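# Chapter 4: Loads and Supports
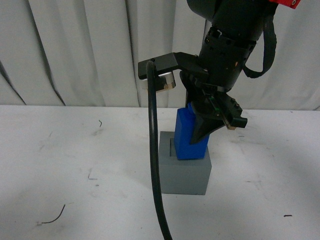
Every building must carry its own weight before it can carry anything else. A roof presses on the walls, the walls press on the foundation, and the foundation presses on the ground. In this chapter we follow the weight on its way down, and we learn to calculate how large it is at each level.

We begin with the simplest case, one block resting on another. The lower block receives the full weight of the upper one and must push back with an equal force. If the upper block is placed too far to one side, it will tip over, even when the lower block is very strong. Strength and balance are therefore two separate questions, and the student should always ask both.

In Section 4.2 we use the grain store at Kistitz, which was measured by the builder Ragnvald Solheim. Its main beam is supported at both ends and carries a load of 3,000 newtons at the middle. Each support takes half of this. When the load is moved towards the left wall, the left support takes more and the right support takes less, but the sum stays the same. The weight of the beam itself is left out until Section 4.4.

You will need from Chapter 3 the rule of moments and the way to draw forces as arrows. Use a ruler for your drawings, please.

**Before you read on**

A shelf rests on two brackets, one at each end. A box of 20 newtons stands exactly above the left bracket. How much of the box's weight does the right bracket carry? Write down your reasons and compare them with Section 4.1.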